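我们社团今年的题目是捞鱼

十二月,学校里别的社团都在干正经事。辩论社在辩人工智能会不会取代人类,编程社在写一个据说能预测食堂排队长度的网页,摄影社去山上拍雾,拍回来一百多张雾。我们机器人社在捞鱼。

塑料的鱼。

先交代一下来龙去脉。每年这个时候,几所学校会凑在一起办一个叫 Stakholm 的小比赛,规模不大,奖品也不大,去年第一名拿到的是一只保温杯,杯盖还拧不紧。规则倒是年年认真:每队自选一件“家里小孩会干的事”,让机械臂来干,评委按完成度和稳定性打分,另有一项叫“观赏性”,占的分不多,吵的架最多。

去年我们选的是叠积木。叠积木的好处是容易,坏处是十几支队伍里有一半都在叠积木,评委看到后面,眼神已经和积木一样方了。所以今年开学第一次开会,大家一致同意要选个别人不会选的。

提案写了一黑板。有人说剥橘子,被否了,因为买橘子的预算会被社员吃掉。有人说系鞋带,全场安静了几秒,随后各自低头看了看自己的鞋。我提的是给仙人掌浇水,理由是仙人掌不会抱怨,得票一张,我自己的。

最后拍板的是指导我们的 Mehwish Marwat。她那天来得晚,站在门口听完我们为橘子吵架,说了一句:“你们谁小时候在夜市捞过鱼?”

举手的人挺多。再问谁捞上来过,手就放下去一大半。

“那就捞鱼。”她说。

题目就这么定了。当时觉得挺浪漫,回头看,她大概只是想早点下班。

我们给项目取名叫 Kazmi。不要问为什么,取名字那天投了三轮票,最后赢的是一个谁都不喜欢但也没人特别讨厌的名字。我听说很多国家的宪法也是这么来的。

道具很便宜。小鱼、小网、装水的盘子,都是从一家叫 Gellalent 的杂货网店买的,加上运费,总共一百六十五块。社团经费一共四百,剩下的钱我们很有远见地预留给“不可预见支出”。后来发现,不可预见的支出主要是抹布。

说说做法。我们用的是模仿学习,意思是人先操作机械臂做很多遍,把每一遍都录下来,再拿这些数据去训练一个模型,指望它自己琢磨出门道。听起来像带徒弟,区别在于徒弟看师傅打哈欠也会跟着学。我们最早的一批数据里,有个学弟每次下网之前都习惯性地停一下,左右晃两晃,像在给鱼打招呼。训练出来的模型也晃,而且晃得比他诚恳。

那批数据后来删了。学弟很难过,说那是他的个人风格。

录数据这件事,招新的时候我们说得很动听:“亲手教会一台机器人。”实际情况是坐在桌子前面,捞鱼,把鱼倒掉,再捞鱼,再倒掉。一个下午下来,人会进入一种很平静的状态,分不清自己是在教机器还是在被机器教。有位大一的同学捞到傍晚六点多,忽然抬头问我,这些鱼会不会累。我让他去吃饭了。

捞塑料鱼本身比想象中难得多,难处都在水里。

先是网。空网在空气里是一个形状,进了水是另一个形状,提起来又是第三个形状。网纱会鼓、会皱、会贴在一起。叠积木的时候,积木好歹一直是积木。负责视觉的同学花了两个星期想让模型认出网口的朝向,最后得出的结论是,他自己有时候也认不出来。

再是反光。水面一晃,到处都是小白点,鱼身上有,水上有,盆边上也有。模型有一阵子对高光产生了感情,放着鱼不捞,专门去捞灯。我们给它换过灯的位置,拉过窗帘,还有人撑过伞。撑伞那次效果不错,可惜比赛规则不允许带人形支架。

还有就是鱼会漂。网一下去水就动,水一动鱼就走,等机械臂慢吞吞地到了原来的位置,鱼已经不在那里了。人捞鱼的时候会不知不觉地绕到鱼后面,手腕一翻就兜住了。让我们讲清楚这一翻到底怎么翻,全社没有一个人讲得出来。Mehwish 听我们讲了十分钟,在本子上写了四个字:“多录一点。”

于是多录一点。

握网的方式也改过好几版。网柄太细,夹爪又是为抓正经东西准备的,夹松了网头就往下垂,夹紧了又怕把柄夹坏。最早我们在柄上缠胶带,缠成一根很粗的棍子,夹是夹稳了,可胶带一泡水就开始慢慢松开,拖着一条尾巴在盘子上面飘,观赏性倒是上去了。后来老老实实回去调夹持力和下网的角度,让柄从盘沿上方斜着过去,胶带一概不要。调参数的同学在记录里写:“第二十一版,勉强像个人。”我觉得这是我们社历年来最高的评价。
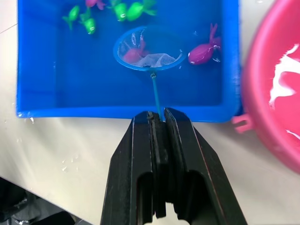
Kazmi 下网中。网里有一条粉的,旁边还有一条等着。

颜色的事也值得一提。我们原来的任务是“见鱼就捞”,练到后来有人嫌不够有野心,提议改成只捞粉的,绿的不许碰。从此社里多了一种很奇怪的争论:网口擦到绿鱼算不算碰?绿鱼自己漂进来的,算谁的责任?讨论到激烈处,有人搬出了足球的手球规则。辩论社的同学路过,听了一会儿,表示愿意吸收我们。

还有人指出,捞粉鱼、旁边摆粉盆、用蓝网、配蓝盘,这个配色对视觉模型很不友好,网圈到了盘子里几乎要和盘子融为一体。负责采购的同学回答说,当时下单只看了价格。这个理由在我们社向来是终审判决。

校内试演是在上周。我们请了 Clinemance 来看,那是隔壁学校的队伍,和我们一起报的名,算友军,也算间谍。他们今年做的是叠袜子,据说已经能叠得比队长本人好。

试演的过程我尽量客观地写。第一网,捞空。第二网,捞到一条,提到半路掉回去了,溅了坐在前排的人一脸。第三网,捞到了,提起来了,移过去了,稳稳当当放下了。我们欢呼得像是登上了月球。第四网它在水面上方停了很久,像是忽然想起了什么事,然后自己回了原位。日志里一切正常,它只是不想捞了。

Clinemance 的队长很客气地鼓了掌,说:“挺有性格。”

我现在走在路上还会想起这句话。

试演之后开会,大家列了一张要改的清单,长得让人不想读第二遍。排在最前面的是补录“鱼靠边”的数据,鱼一贴着盘壁,网就容易先磕到盘子。再就是换水的规矩得定下来,水多水少差一点,下网的深度就全不对了,上个星期有两天的数据大概就是这么废掉的。现在盘子内侧画了一道线,谁倒水谁对线,倒完签字。签字表贴在门后,目前为止笔迹看起来全是同一个人的。

招新还在继续,基础不限,会不会写代码都行,下午来活动室就能找到我们。要带的东西只有一样:一双不怕湿的鞋。愿意多带一条抹布的,可以直接当副社长。

下一篇打算写写夹持力那二十一版是怎么改的,附上参数表,如果那位同学肯把记录借给我的话。他最近把本子看得很紧,说第二十二版有重大突破,在比赛之前谁也不给看。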